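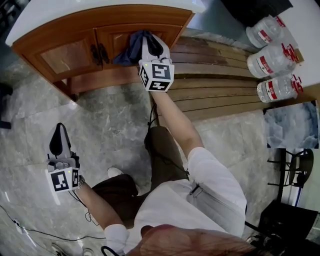 Re: Flotness hand-held gripper kit, trial units
Thursday, April 7, 2022

> We have a quote from Bittencourt for the two-hand Flotness kit. Has
> anyone run it on cloth? The Warnen pads we have now let thin fabric
> slip, and I would like to know about the cables before we order.

We have had a pair from Felenen on trial for 15 days. Notes so far:

Pads: the black rubbery ones hold a crumpled cloth over a cabinet door edge. Thin cotton slipped in 3 of our first 8 tries, none after we cleaned the pads.

Markers: tracking drops when both cubes turn away from the overhead view. Low reaches are worse.

Cables: route them along the arm and fix them at the shoulder strap. Ours pulled on the wrist until we did.

Weight: fine for seven minutes, tiring after that.

Does the Bittencourt quote include spare pads? Ours did not. The trial ends in May and I can post the slip log before then.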